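Changes to the Flunoston Household Waste Service

17/12/2019

Residents of Flunoston are advised that the winter collection timetable is now in force. General waste will be collected every two weeks, and recycling on the alternate week. Bins should be placed at the kerb by 7 am and returned to the property the same evening.

The Helinar Road recycling site will close at 4 pm until the end of March. Permits issued last year remain valid. Replacement permits cost £2 and may be obtained from the Cara Centre reception desk.

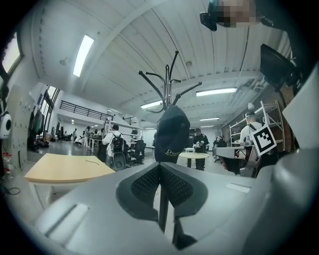

Households in the Lei district who receive assisted collections need not apply again. Residents aged 65 or over who wish to join the scheme should ask for form 19 at the same desk.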